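The woman who runs the supply drawers at Diserine does her sorting before anyone else is in. Diserine is a shared studio in Flusville where people come to letter, draw and bind books, and she has looked after its pens, nibs, inks and paper for five years. When we met at the long table by the window in August, she had been up since six and was on her second coffee.

"People think the paper is the hard part," she said. "Paper stays flat and stays where you put it. Refills are the hard part."

By refills she means the plastic tubes of ink that go into the studio's pens. They used to live in a mug, then in a shoebox, and for one bad winter in a bag on a hook. Members would reach in, take whatever came to hand, and find out at their desk that they had red when they wanted purple.

"I had one member do half a page of an address list in the wrong color," she said. "She was nice about it. I felt terrible."

The answer was a small metal drawer box meant for tools. She had seen similar ones in garages and liked that they were heavy enough to stay put when the drawer was pulled. She also liked that they had a flat top, though she has a rule against putting anything on it.

"If you put one thing on top, by lunch you have a pile," she said. "So the top stays bare. I'm strict on that and easy on most other things." 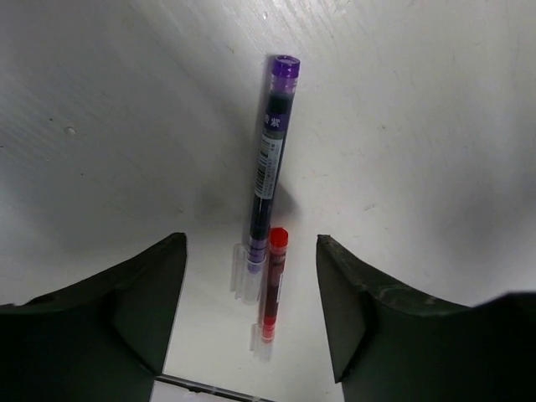
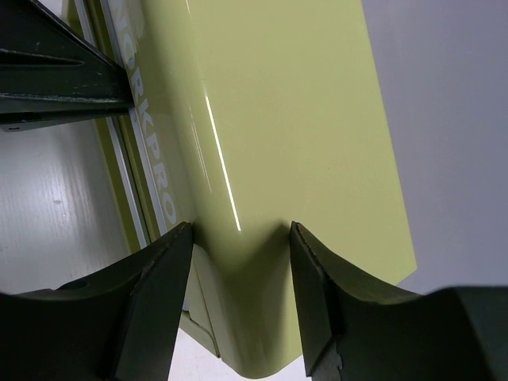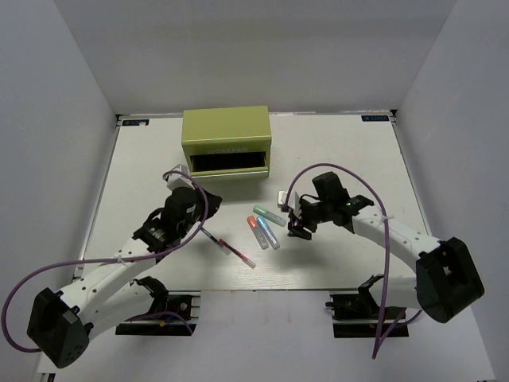
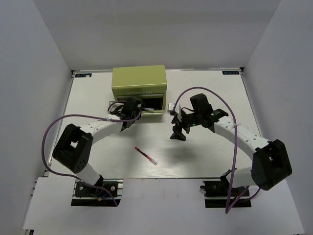 Her method is simple. Refills come out onto a clear white surface first, where the colors can be told apart. She goes by the ink in the tube before she goes by the cap, because caps get swapped. Purple is the one that causes trouble. In a full tube it can look close to black, and she has learned to check the label before putting it away.

"Red you can spot from across the room," she said. "Purple you have to pick up and turn over."

Once sorted, the refills go into the drawer lying down, all pointing the same way. Long ones go at the back and short ones in front. She tried standing them in cups inside the drawer, but the tall ones caught when it closed. Three of them cracked before she gave up on the idea, and the drawer had to be lined with new paper.

She does not use dividers. She bought a set from a shop called Hapeta and sent it back – the slots were too wide for a single tube and too narrow for fingers. A folded strip of card does the same job, she said, and can be thrown out when it gets stained.

At the last full count, the studio had 81 refills. She writes the number on a card in the supply closet and changes it when a new order arrives from Pelus, the wholesaler she has used since she started. She orders by color and leaves the barcode stickers on the tubes until they are used up, so she can match them against the order sheet.

I asked if members follow the system when she is not there.

"Some do," she said. "Most of them put things back in the drawer, and that's all I ask. I can fix the order in the morning. What I can't fix is a refill that went home in somebody's coat."

She would like a second box for nibs and holders, which are still in jars on the windowsill. The jars look good, she said, but the holders roll when someone knocks one over, and the nibs end up under the radiator. She has set aside three shelves in the closet and has measured the middle one twice.

Before I left she opened the drawer again to put away a refill someone had left beside the sink. It was a black one. She wiped it on her sleeve, laid it in with the others and pushed the drawer shut with her thumb.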